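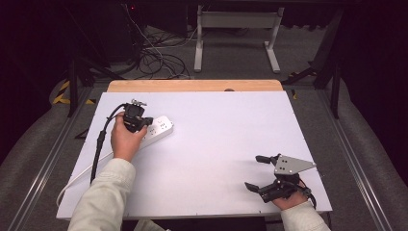 Cable sort-out at Fasora, April

Quick page, will tidy it up when there's time. Elsa Lappalainen asked for something the Varkine lot could look at before they do their own room, so this is it. Mostly leads, plugs and what went where.

The power strip

White strip, lying diagonally on the white board, cord going off towards the lower left and over the front edge. Sockets facing up. Light wooden table under it all.

More leads on the carpet past the table, black ones and white ones in a tangle. Those are the next job.

Why on a board

Pale board, pale table, but the board has a proper edge to it so you know where the job stops. Anything on the board is being dealt with. Anything off it, leave alone please. Elsa's rule, and a good one. Wipe it down after, the fluff off the carpet gets everywhere.

Order we did things in

Switch off at the wall. Unplug. Strip up onto the board, cord laid out straight from the plug end, no loops. Look along the whole length for nicks or flat bits where a table leg has been stood on it. Check each socket for cracks or brown marks. Then label, then coil.

Big loose coils. Not round the elbow, it puts a twist in and the lead never lies flat again. Hook and loop ties, not the plastic ones you have to cut off. We have a bag of 200 from Firnora, nearly all still there, so help yourselves.

Labels

One at the plug end, one at the strip end. Room, table, what it feeds. Write it before you stick it. Pencil wears off, use the marker in the Oda tin (lid sticks, twist it).

Two labels per lead sounds fussy but Elsa spent most of a morning under a table following a white cord that was the wrong white cord. So, two.

Where things go now

Short strips: top drawer, left.
Long strips: bottom drawer, no more than four in there or it wont shut.
Black leads: Oda box by the door.
White leads: the other Oda box, same shelf.
No label, no idea: tray on the windowsill. Goes at the end of the month if no one claims it.

Please don't put mixed leads back in one box. It took four goes to get them apart last time and we still ended up with an odd one.

Still to do

The floor. Everything on the carpet needs to come up and get the same treatment, one lead at a time, starting from the wall end. Don't pull from the middle, it only tightens the knot.

Cord that hangs over the table edge wants a clip so it isn't dragging. Firnora do a stick-on one, have ordered some, not arrived yet.

Strips plugged into other strips: no. If you find one, unplug it and leave a note on the table.

For Varkine

Bring your own marker, ours is going dry. Allow an afternoon, more if there's carpet. Questions to Elsa, she's in from 10 most mornings and usally at the far table.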